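Chapter 2
The Table Before the Box

When I started teaching packing at the Hallum night school, I did what every book on my shelf did and opened with boxes. Box sizes, box strength, which tape, how many layers of it. Two evenings in, I noticed that my students were folding perfectly good cartons on tables where there wasn't room to put down a coffee mug. They knew the boxes. What they didn't have was a place to work! So in this edition the table comes first, and the boxes will have to wait until Chapter 3 (except for the one or two that sneak in, as they always do).

By the end of this chapter you should be able to set up a packing surface in whatever room you've got, choose a cover for it, decide where the open box goes, and keep small loose items from wandering off. You'll also start your own packing log, and if you've never kept one I promise it's less dull than it sounds.

2.1 What a packing table has to do

I'm fond of plain wooden tables. The one I learned on, in the back room at Ostrowski Moving & Storage, had been scraped by so many crates that the edge was soft under your wrist, and I've never found a better height for sitting work. I like a light-colored wood too, if there's a choice. A dark top swallows black screws and brown string, and you'll spend half the evening patting around for things.

Wood on its own has two drawbacks, though. It dents, and it gets grubby along the grain, and then the grub ends up on somebody's nice glass. My answer is a big white board laid over most of the top. You can get one cut at any lumberyard or use the back of an old shelf. It doesn't have to reach the edges. I prefer it when a strip of bare wood is left along the front, handy for a stick or a pencil or whatever you've just put down and will want again in a minute.

Then comes the box. Mine goes at the back, to the left, flaps up, and it goes there before I pick up the first item. It's perfectly fine for it to sit half on the board and half on the wood, as long as it doesn't rock. The item you're working on gets the middle, right in front of your lap, where both hands can reach it without your elbows going anywhere strange.

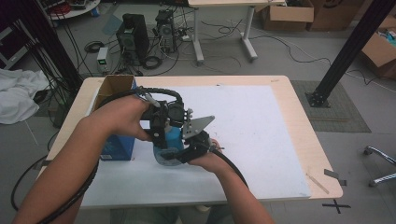 One reader of the first edition wrote in to say that the box belongs on the right, that anyone right-handed would put it there, and that after 34 years of packing china she had never once reached across herself and wasn't going to start now. Fair enough! I tried it her way for a week. I kept knocking the flaps with my elbow, but I also have short arms and a habit of talking with my hands, so take that for what it's worth. Try both sides. Whichever one you pick, stick with it for a whole session, and write down in your log which it was.

She also asked why I don't pack straight down into a box on the floor. For books and boots, I do. For anything you'd be sorry to drop, I want the box at table level, where I can look over the rim and see what's already in there.

2.2 Looking after the white surface

A working board gets marks on it, and I've stopped fighting that. Gray smudges from hands and cartons, little specks, the odd dot of color from a pen — all of that is normal and most of it will never come off. What I care about is whether a mark will travel. Rub it with a dry white cloth. If the cloth stays clean, leave the mark alone and get on with your evening. If it picks something up, wash the board with warm water and a drop of dish soap and let it dry before anything goes back on it.

Sticky patches are the real nuisance. They come from labels and tape, they collect grit, and grit scratches plastic. Have a look at the boxes too while you've got the cloth in your hand. Reused cartons come with all sorts of leftovers on them, old print, ragged strips of white where paper has torn or a label has been pulled at, and I go over those edges with a fingertip before the box touches my clean board. Anything that feels tacky gets covered with a piece of plain paper tape.

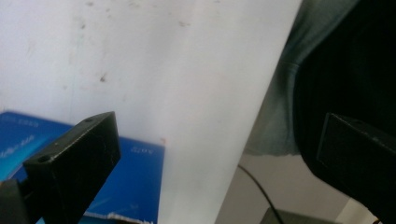
I don't try to peel those strips off completely, by the way. I used to, and I've ruined the face of more than one decent carton doing it, because the top layer of the board comes away with the label and then you've got a weak spot. Old printing I ignore altogether. The only thing I'm strict about is old addresses and old barcodes, and they get covered or blacked out every time. When I helped with the Promis clear-out, back when we moved 241 cartons from one end of Medach to the other, a handful with their old labels showing went cheerfully back to where they'd come from. It took until November to get the last one.

2.3 The light, see-through things

Empty bottles, plastic cups, tubs, jars with no lids. Beginners leave these for last because they seem like nothing, and then they roll. A clear or tinted one on a white board is surprisingly easy to lose sight of when you're tired, too. Handle them one at a time, in the middle of the board, and don't take up the next until the last one is in the box or standing in its own spot.

Before you go on

Start your log now. Mine is a school notebook, and the first page of the current one says September 2023, Hallum, kitchen table, box on left, board needs washing. Yours can be just as scruffy. Put down the room, the table, what you covered it with, and which side the box is on. Then set the table up, sit at it for a few minutes with your hands where they'd be if you were working, and move whatever gets in your way.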